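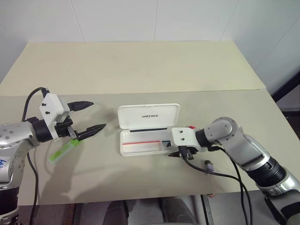 Pencil case setup, both grippers over the case over the near half of the table

plemdale_bench
August 14, 2020
We're at 2,666 examples for the pencil case task. Goal is a policy that copes with clutter.

cosberg5
Same white case every time? Then it learns one case — not clutter.

plemdale_bench
We move the small stuff between takes.

ritchie_k
Moving it where? I'd trade 1,000 of those for 30 with a different case.

cosberg5
30 is nothing. But yeah, I don't buy the big number either.

plemdale_bench
Fine, I'll hold out 5 layouts and post the results.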